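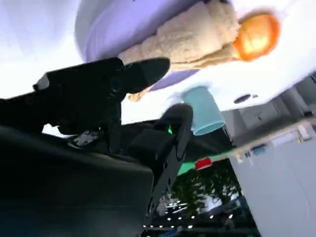
2 min read

Tabletop and toy check, Altunen play corner
Checked by Ilse Kramer, November. Comments are mine unless initialed.

1. Tabletop clean and free of clutter
Passed, with a grumble. The white surface shows every mark, and the sheet still says "wipe as needed." Who decides what's needed?

2. Holes in the tabletop
Not passed. An open hole is a fine place to lose a small part or trap a finger. Martens told us covers were optional. I'd like that in writing.

3. Soft toys
On hold. The fluffy beige one with the orange end was lying on the lavender plate. Toys and tableware should be stored apart, and I don't care that it's "only pretend food." Pull test on the join between plush and orange part: no record found. J.V. says it was done. Fine – show me the form.

4. Cups and mugs
Nothing chipped that I could find. I still don't trust "shatter-resistant" on a supplier sheet. Keep the mug back from the front edge. 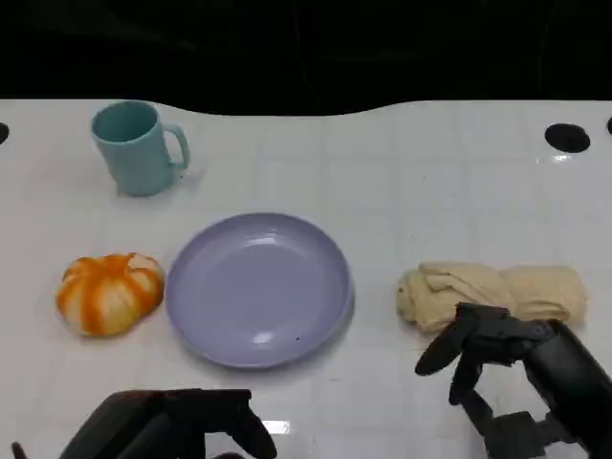
Item 5: lavender plate and teal mug on the white tabletop.

5. Plates
Passed for now. There's a tiny dark speck on the rim, lower right. Could be dirt, could be a flaw in the finish. Wash it and look again before anyone signs.

6. Glare
The shine off this surface is worse than the Kulora brochure lets on. Arturo Farina calls it a matter of taste. I'd call it a reason to move the lamp.

Open items: 2, 3 and the speck under 5.
Recheck at 3 p.m. with Sanne Jacobs. Bring the pull test form, if it exists.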